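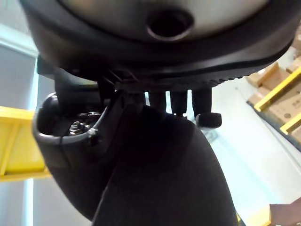
Pruvby is a single-player puzzle game for desktop computers, developed by our project group over one semester using the Rutel engine. The player explores an abandoned orbital workshop and restores power to its sections. The visual style of the workshop favors plain, heavy machine forms, such as a thick matte black rim around a smooth grey-silver disk with a dark round hole near its middle. Doors, lamps and switch housings in the first section follow that style. Textures were kept simple to hold the frame rate steady on the laboratory computers.

Playtesting

The test build contained 3 sections and was made available to students of the Gaillard program in July. A total of 44 players completed the questionnaire. Of these, 87 percent finished the first section without using the hint menu. Scores for the second section were lower, and many players reported that the map did not show which doors had already been opened.

Changes Made

The map was redrawn and saved games were moved to the Plura storage library, which shortened loading between sections. A fault that returned the player to the title screen after the final door was corrected. Controller support was not completed and remains on the task list for the next group.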